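Review: the Flitar handheld gripper, after 16 sessions
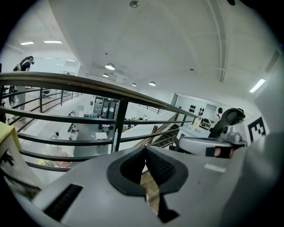

Upstairs by the railing, with the Flitar's black V-shaped pad up close.

I've grown very fond of this tool! The idea behind the method is simple enough - you carry the gripper around, do the chore yourself, and a policy learns from the recordings (no robot arm needed until the very end). Nest Morgan and I collected over 4,000 demonstrations, and our arm then managed 16 of 24 cup placements, which pleased us both. My wrist did ache after a long afternoon, so I'd love a lighter body.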